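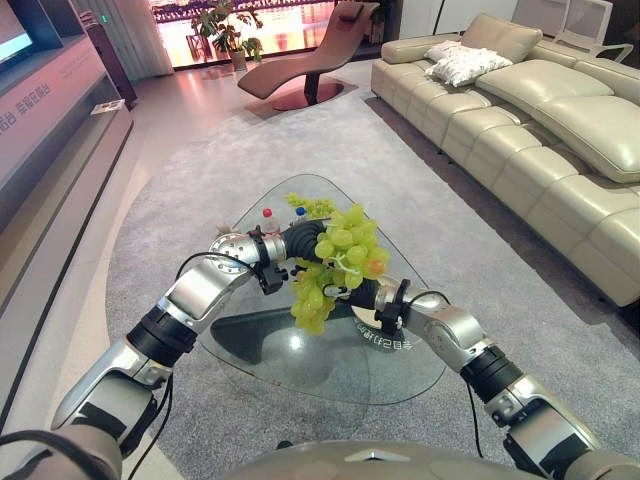 Page last changed: July, Wednesday, 4:10 p.m.

Saragih Home Furnishings, Rikent Street showroom
Minutes of the monthly floor meeting

Present: floor manager (chair), display lead, two sales staff, stockroom lead, cleaning contractor (items 1 to 4), minute taker
Apologies: weekend supervisor

The meeting opened at 8:30 a.m. in the back office.

1. Minutes of the last meeting

Agreed with one correction. Under "Lamps," the floor lamp going to the Potus branch should read "on loan" and not "transferred." It is still on our stock list.

2. Matters arising

The loose shelf pins in the bookcase display have been replaced. The price holder for the hallway bench has not arrived. The stockroom lead will reorder it under a new number, as the old one has been discontinued.

The window blind on the street side still sticks halfway. A repair visit has been requested twice. Display lead to telephone again this week.

3. Living room display

Most of the meeting was spent on this item.

The low glass coffee table stays where it is through the end of the month. Two customers asked last week if it could be ordered with a smoked top. It cannot. Sales staff should offer the Nenuvitz side table to anyone who wants darker glass, and should say clearly that it is a smaller piece and sits higher.

The clear top shows every fingerprint, and the reflections from the ceiling lights make smears easy to see from the aisle. The top is currently wiped at opening and at closing. It was agreed to add a wipe at 3 p.m. on weekdays. On Saturdays staff will wipe it whenever they pass and see that it needs doing. A dry microfiber cloth is to be kept in the drawer of the nearest cabinet. Paper towels leave lint and are not to be used on glass.

The display lead asked for one consistent rule on what goes on the table. Under the present arrangement it has green grapes and a couple of small bottles, one with a red cap and one with a blue cap. The sales staff like the grapes, which look good against the gray floor covering and make the table seem like something from a house. The display lead was in favor of keeping them but wants the bottles moved to the kitchen display, where drinks make more sense. After some discussion the bottles were left where they are for the time being. To be looked at again next month.

Glassware is not to be put on the glass top under any circumstances. There is a chip in the display table at Potus from exactly this, and that table had to be sold at a large discount.

4. Fruit and cleaning

The chair reminded everyone that display fruit is not to be eaten by staff or offered to customers. It gets handled a great deal. The stockroom lead asked whether grapes should be bought fresh each week or replaced by artificial ones. The artificial bunches in the supplier's catalog come in a box of 6, which is more than the showroom can use, and the sample had a seam down each grape. No decision.

Until there is a decision, any grapes on display are to be checked at closing. Loose ones should be picked up from the table and from the floor at the same time. A grape stepped on in the pile of a rug is a lot of work to get out, and the cleaning contractor asked that staff report it the same day and leave the spot alone. Rubbing spreads it. 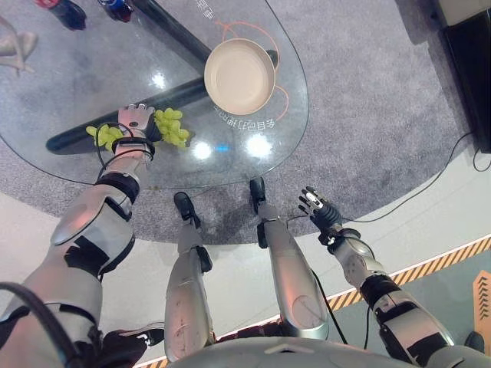

Vacuuming of the gray area in the living room display will move to the evening. In the morning the contractor has to work around people setting up, and the edge under the near side of the table gets missed. The contractor will use the flat attachment there so that the table does not have to be lifted. If it does have to be moved, two people are to carry it by the base. It is not to be pushed across the floor.

The contractor also reported that the lighter flooring next to it shows dust sooner than any other part of the showroom. A dust mop will be left behind the sofa wall for touch-ups. Whoever uses it should shake it out in the yard and not over the stockroom bin.

The cleaning contractor left the meeting at this point.

5. Deliveries and stock

A delivery of nearly 8 cartons of cushions is expected, the exact number depending on what the warehouse can release. They will be stacked against the left wall of the stockroom. The passage to the fire door must be kept clear, including during unpacking. This was a problem at the last delivery.

Two rug samples are missing from the sample ring: the oatmeal loop and the dark blue. Staff are asked to check their desks and cars. If the samples have not been found by the next meeting, the stockroom lead will order replacements.

The return of the dented Rikent bookcase has been accepted by the supplier. Collection should be before noon, and someone needs to be at the back door.

6. Any other business

The kettle in the staff room switches itself off before boiling. A new one can be bought from petty cash.

Staff parking: please leave the two spaces by the loading door free on delivery days.

Actions

Display lead: call about the blind; put a cloth in the cabinet drawer; bring the tabletop question back next month.
Stockroom lead: reorder price holder; price smaller quantities of artificial fruit; confirm cushion delivery.
Sales staff: add the 3 p.m. wipe to the daily sheet.
Floor manager: kettle; tell the weekend supervisor about the change in vacuuming.

The meeting closed at 9:25 a.m. The next meeting will be at the same time next month, in the back office.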